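Search this course Search Go
Course handouts > Office Ergonomics > Week 6
4 comments 12 shares

Sitting, Standing and Everything in Between
Notes for Week 6, Elfriede Reinholz

Welcome back, everyone, and thank you for the lovely pile of posture diaries (I read them all over a very large pot of tea). Last week we talked about chairs, and I promised we would get to the desk itself, so let's start there and see how far we get before somebody asks about footrests again!

Begin with the elbows. Sit back, let your upper arms hang, bend at the elbow, and notice where your hands end up. The keyboard wants to be close to that height. Most of the desks you'll meet are a little too high for shorter people, and raising the chair is usually the first thing to try, provided the feet still have something to rest on.
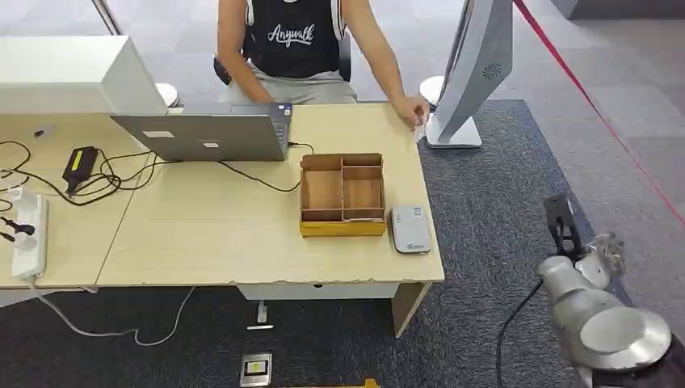

Photo: Declan Nic Aodha

A laptop is a hard thing to set up well, as the screen and keys are joined together. Put the keys where the hands like them and the screen is too low; lift the screen and the shoulders creep up toward the ears. For a short email it hardly matters. For a whole afternoon, please borrow a separate keyboard and stand the laptop on something solid.

Now, distance. Our starting point in this course is 600 millimeters from eye to screen, and then we adjust for the person, their glasses and the size of the text. Don't be stern about it. If someone leans forward all day, try making the letters bigger before you say one word about their back. 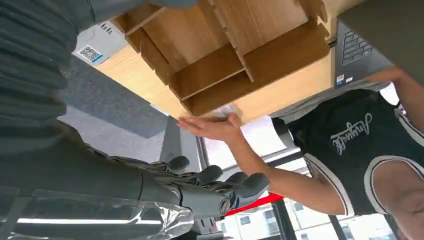
Breaks come next, and I know I go on about them. Small and frequent is kinder than one long rest at the end of the day. Stand for a phone call, walk over to a colleague, fill the kettle. The diaries from the Riltutero office group showed how easily people forget once a deadline is near, so think about what would remind you personally.

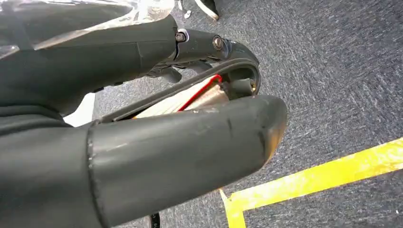

For next time, read the Diekmann chapter on lighting and bring a simple sketch of your own desk with the windows marked. Stick figures are very welcome. Declan has the spare tape measures if yours has wandered off.

Share this handout 12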